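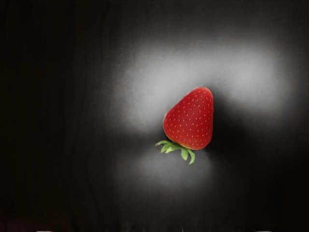
A single strawberry on a dark background. Illustration.

October 4, 2025

The road up to Jutitz was closed for 28 hours last December, and the first thing the district told us was that we should have checked the website. I did check the website. I was parked behind a bread truck at the time, with a quarter tank of gas and a phone at half charge, and the road conditions page gave me a 404.

I bring this up now, in mild weather, as the district council votes this month on its winter plan. The plan runs long on "traveler awareness." It includes a new app. It does not include a second snowplow.

Our one plow belongs to a contractor called Bumex, and it lives in Kanaan, at the bottom of the hill. When the pass fills with snow it also fills with cars, and the plow then joins the back of the line like everyone else. I watched it sit there for most of an evening with its lights going. It looked very festive.

Rafsan Jayasinghe, who speaks for the district, told a public meeting that 3168 people had signed up for text alerts and that this was "a strong foundation." I'm one of them. My alert arrived the next morning while I was digging out my back wheels with a cookie sheet. It advised me to consider postponing my trip.

People up here do know about snow. The ones who got stuck were mostly going home from work, and four of them were nurses coming off a shift. Telling them to plan ahead is a bit like telling fish to look out for damp.

Panagiotis Atanasov runs the gas station at the Trutard turnoff, and he has been asking for years for a gate there, so that cars can be stopped while they still have room to turn around. A gate is a pole with a hinge. He has offered to paint it. The plan says the idea will be "kept under review," and I suppose the pass will be too, by whoever is sitting on it.

Park the plow at the top and put in the gate. Then build the app, if there's money left, and I'll download it from my kitchen.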